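Snack Packaging Waste in Student Housing at Durkemstead

3. Background and method

The residences at Durkemstead collect paper, glass and food waste separately. Small flexible wrappers have no stream of their own and are placed in general waste. The present project examined how much of this material residents produce and whether a separate collection would be practical. Residents of 7 shared flats kept their empty packets in a sack over the whole of March. The sacks were weighed and the contents sorted by size. A short questionnaire on buying habits followed, and 60 residents returned it.

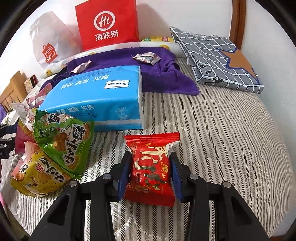
One respondent wrote that single portions were bought mainly for long days in the library, and that a larger bag would simply be eaten in one evening. Similar answers came from residents on all floors of the Hrubý building.

4. Results

The sacks contained 2,499 wrappers in total. Single-portion packets formed the largest group by number but a modest share by weight – a difference that matters, as the university pays for general waste by weight. Most respondents did not know whether such wrappers could be recycled locally. Several had been placing them with paper.

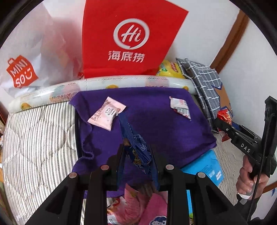 The sorting guide on the kitchen wall was out of date and did not mention wrappers at all, according to another resident, who asked for a new one before any new bin was bought. The project group supports this request.

5. Recommendations

It is recommended that the housing office replace the kitchen guides and place a trial bin on 2 floors of the Hrubý building for one term. The Stusum collection scheme accepts mixed flexible plastic, provided that it is clean and dry. Costs for transport were not available at the time of writing and should be requested before the trial begins.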